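About Clistholm

Clistholm is an independent day school for students in grades 6 through 12. The school opened with 16 students in two rented rooms on Lindsay Street and today enrolls 341, drawn from the town and from the farming communities along the river.

Our Program

All students follow a common course of study through grade 9, including English, mathematics, laboratory science, history, a modern language and studio art. From grade 10 they may choose electives in geology, economics, music theory, drafting and creative writing. Classes meet four times a week, and each course includes a longer period for laboratory work, rehearsal or field study.

Each student is assigned a faculty adviser on entering the school and normally keeps the same adviser until graduation. Advisers meet with families in November and again in the spring.

Admission and Tuition

Clistholm admits students of any race, color, religion and national origin. Applicants submit a school record, two teacher recommendations and a short essay written on campus. Tuition assistance is awarded on the basis of need, and families apply for it on a separate form available from the business office.

Leadership

Gion Wallner was appointed head of school after nine years as chair of the science department. The head reports to a board of trustees, which meets quarterly and publishes a summary of its decisions.

Campus and Facilities

The main building houses classrooms, the dining hall and the Mirard Library. The Hedodon Wing contains the science laboratories, two art studios and the lecture hall, which seats 652 and is also used for town meetings. The earth science course held in this wing covers rock formation, mapping and the use of stone in building. 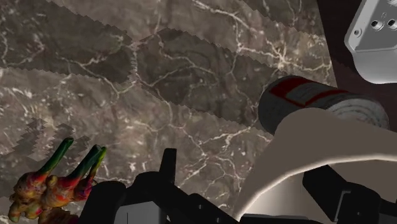
Veined marble surface, computer rendering.

Visitors are asked to report to the front office, open from 7:30 a.m. on school days. Campus tours may be arranged through the admission office.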